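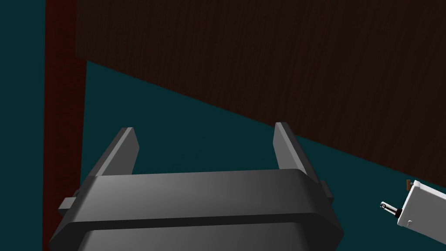

Chapter 4
Friction, or Why Your Socks Slide and Your Sneakers Don't

I failed my first physics quiz on friction, and I'd like to blame the kitchen floor. I grew up in an apartment with very slick tile, and my brother and I spent whole evenings running down the hall in socks to see who could slide farther, so I walked into class sure I knew everything about the subject (I got a 35 out of 70, if you're curious). What I had missed is that friction doesn't care only about slipperiness. It cares about squeeze, too. Take two flat fingers with a wide gap between them, like the pair on the gripper at the top of the chapter. Put a block in that gap, close the fingers on it, and lift. No part of either finger is underneath the block, so what holds it up? Friction on its two sides, and the harder the fingers press, the more friction they can call on.

You can try this right now with a paperback. Press it between your palms, hold it out in front of you, and slowly relax your hands. At some point it drops! Your palms didn't get any smoother. You just stopped pushing hard enough.

My old teacher, Mounir Morsy, had us do this with a brick, outdoors, on an April afternoon, and I still remember how tired my arms got. He also had us drag that same brick across a table with a spring scale, first on its wide face and then on its narrow one. Almost everybody in my group bet the wide face would be harder to pull. The scale read very nearly the same both times, and I pulled it again and again because I thought I'd messed up.

We'll come back to the brick in Section 4.2, where we'll put numbers on all this and meet the coefficient of friction (a big name for a pretty simple ratio). Before that, we need to sort out the two kinds of friction in this chapter: static, for surfaces that aren't sliding past each other, and kinetic, for surfaces that are. If you've ever shoved a heavy couch and felt it suddenly get easier once it started moving, you've already met both of them. Keep that couch in mind as you read Section 4.1.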